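Ticket 402: choir newsletter goes out with the wrong line breaks
Status: Solved
Opened by: Yae Okabe
Product: Flillevis mail composer, web version
Opened: 3/9/23

Yae Okabe wrote:
Hi all! First up, I love this program and our choir newsletter has never looked better, so please take this as a friendly grumble. When I write the newsletter in the composer everything is lovely. Song lyrics sit in short lines, verses have a gap between them, all good. When it lands in people's inboxes the verses have run together into one big paragraph. It only happens to the lyrics. The concert dates and the bit on parking come through fine.

I paste the lyrics in from Kosasside, where our music director keeps them. I've tried two browsers and had the same result in both. The preview pane shows it correctly, so I don't find out until the replies start coming in (singers are not shy).

Pranab Dewan (support) replied:
Thanks Yae, great write-up! Could you tell me which template you're on, and whether it still happens if you type a verse in by hand instead of pasting? Also send me the body of the last issue, so I'm testing the same message you are.

Yae Okabe wrote:
Template is Jaidee, two column. Typed a verse by hand and it came through perfectly!! So it's the pasting. 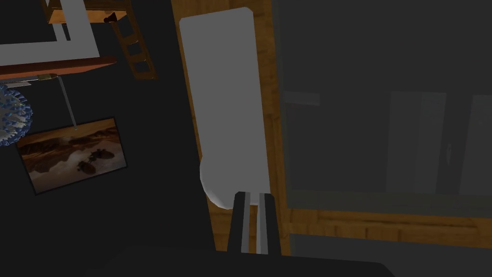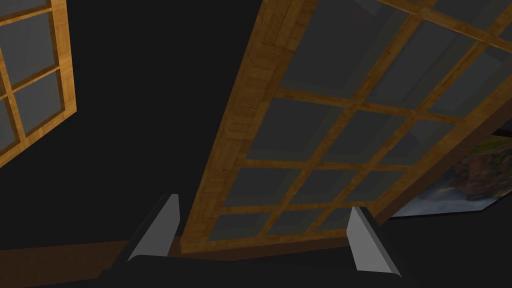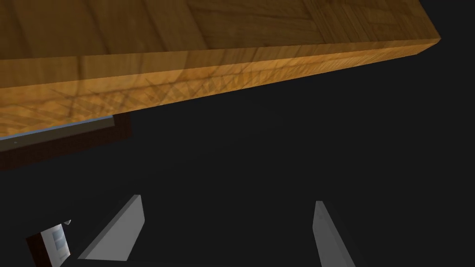 And the lyrics follow straight on from there. First verse is four lines, then a blank, then the chorus. In my inbox it's all one lump, with the chorus starting halfway across the page.

Pranab Dewan (support) replied:
Got it, and I can make it happen here too, which is always a good day in support. Kosasside uses a soft line break at the end of each line when you copy out of it. The composer shows soft breaks properly, but the Jaidee template strips them on send. Your typed verse used normal breaks so it survived.

Things to try, in this order:
Paste with Ctrl+Shift+V (Cmd+Shift+V on a Mac).
If the lines still join up, click Format, then Clear styles, and send yourself a test.
If that fails, switch the lyrics block from Text to Verse. It's down the bottom of the block menu and easy to miss.

Don't go by the preview for this one. Send a real test to yourself.

Yae Okabe wrote:
Plain paste didn't do it. Clear styles fixed the verses but lost my italics on the Latin, and there's a LOT of Latin this term. The Verse block did the lot! Italics still there, gaps between verses, the colour of the headings stayed put. I had no idea that block existed and now I want to put everything in it.

Guido Greco wrote:
Jumping on to say I had the same trouble with our poetry group's mailout, also on Jaidee. Verse block worked for me as well. If your lines are long, set the block to full width or they wrap on phones. Mine did until I changed it.

Yae Okabe wrote:
Ooh, good tip Guido, done. Test looks terrific on my phone now.

Pranab Dewan (support) replied:
Brilliant, thank you both. I've passed the stripping problem to Sachiko Hattori on the templates team. No date for a fix yet. Marking as solved with a workaround, and replying to the ticket will reopen it.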